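Urkham > Guides > Home Robots > Testing Chores

How to Test a Robot Arm on Clearing the Kitchen Counter

Saturday, May 30, 2020
By the Urkham workshop desk

Clearing a counter is a good first chore to try if you want to know how far household robots have come. It takes a person a minute or two and almost no thought. For an arm it is a string of separate problems, and most arms still fail at one of them.

You don't need a real kitchen to start. A simulator will do, and nothing gets broken. We used a small package called Pravwood, but any simulator that handles contact between objects will work.

1. Write down what "clear" means

Decide where each thing should end up before you run anything. Dishes go in the sink, books go on a shelf, food goes in a bowl. If you skip this step you will end up changing the rules to suit the robot.

2. Choose objects that need different grips

A two-finger gripper likes small, firm things. Mix in some that it won't like: flat things, shallow things and things that are wider than the fingers open. Check the maximum opening of your gripper first, and keep at least one object close to that limit.

3. Set the number of runs

We did 200 runs, with five objects to move in each. Change the starting positions every time. An arm that can only clear one layout has learned that layout and not much else.

4. Give it a time limit

Ours was 20 seconds per object. That is slow for a person but fair for a machine. When time is up, count the object as missed and move on.

5. Watch the grasp before you look at the scores

Stop the run when the fingers come down and look at where they sit. On a rounded object they should come down on opposite sides. If both land high on the curve, expect it to slip when the arm lifts. 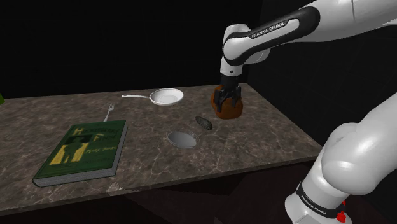 Gripper lowered over the rounded orange-brown object, with the pan, fork, book and bowl still on the counter.

6. Sort the failures

Keep separate tallies for missed grasps, drops, bumps and wrong destinations. Out of our 200 runs, 41 ended with everything put away. Thick books and thin forks caused most of the trouble -- one is too wide to grab flat, the other barely rises off the surface.

So can a machine clear your counter yet? Sometimes, if the objects are known and you are patient. Run the same test again after each software change, and keep the old tallies so you can compare.

Last updated: May 30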